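Search this site Search Go

How to budget for a hand-held gripper setup (before you spend on an arm)

412 shares 23 comments

I get asked a lot what it costs to start collecting manipulation demos, and my answer is always a question: do you want to buy a robot, or do you want data? If it's data, you can put off the arm for months and start with hand-held grippers, and the budget gets a lot friendlier. I've planned this twice now, once badly, so let me walk you through how I'd do it.

Step 1. Set a ceiling and split it

My ceiling was $4,000 for everything up to the first usable batch of demos. Arm not included! Write your number at the top of a spreadsheet and make four rows under it: grippers, cameras and storage, table stuff, and spares. Then fill in the spares row first. I know it feels backward (I fought it too), but spares are what I ran out of the first time, and I lost most of January waiting on finger pads.

Step 2. Price the gripper as a pair of fingers plus everything else

When you compare quotes, ask for the fingers as a separate line. They wear out and the housing mostly doesn't. I had quotes from Cuvow and Tiltum, and they looked miles apart until I split them up. Cuvow came in at $2,058 for two complete units with one spare set of fingers. Tiltum was cheaper up front, but the fingers only came bonded to the housing, so every worn grip meant a whole new front end. I went with Cuvow.

Things to get in writing before you pay:

- price of one replacement finger, left or right
- whether the marker tags come printed and mounted or you do it yourself
- screw sizes, and whether they're a kind your hardware store carries
- lead time on parts, in weeks, from an actual person

Step 3. Plan the table like it's equipment

Everybody budgets the gripper down to the penny and then writes "misc." for the stuff it's going to pick up. Please don't! Walk through one task from start to finish and list every single thing the hands touch, and then everything sitting near it too. For a breakfast task I want dishes, something tall, something flat, a small appliance, and food or a decent stand-in for it. 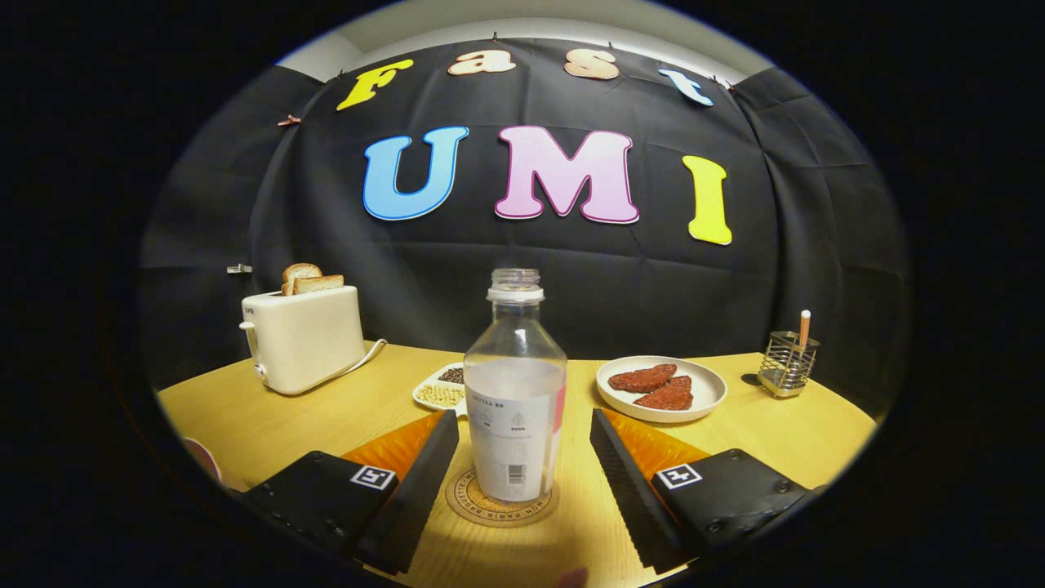

Most of that can come out of your own kitchen, and the rest from a thrift store. I put 8 percent of the total in this row and came in under, mainly because I already owned the plates. Where I did pay retail was the table and the backdrop. Get the backdrop fabric wider than you think you need, and buy extra clips while you're at it, they walk off.

One thing I'd do differently is buy duplicates of anything breakable or squishable on day one. Matching a mug six weeks later is a miserable way to spend an afternoon.

Step 4. Cameras, cards and a place to put the files

Check what the gripper maker supports before you go shopping for deals. I nearly bought a cheaper camera that wouldn't have fit the mount. Get two cards per camera so one can be copying while the other records, and get a drive bigger than your estimate. Mine is a Brestent desktop drive, nothing fancy, and I wish I'd bought the next size up.

Batteries go in this row too. I forgot them completely the first time around and they ate my snack money.

Step 5. Do a short paid trial before the full order

If the vendor will rent you one unit, take it. I did 17 practice recordings on a rental and changed three lines of my order afterward, including dropping a lighting kit I was sure I needed. The rental fee came off the purchase price, so ask about that, it wasn't on the website.

Step 6. Only now, look at arms

Once you have demos you like, you know your reach, your payload and how wide the gripper needs to open, and the arm quote gets much easier to read. I'm at this stage myself with a quote from Han open in another tab. The mounting plate is listed separately and so is the controller cable (sigh), so make a fresh sheet with its own ceiling and don't borrow from the spares row.

Share this 412 Comments 23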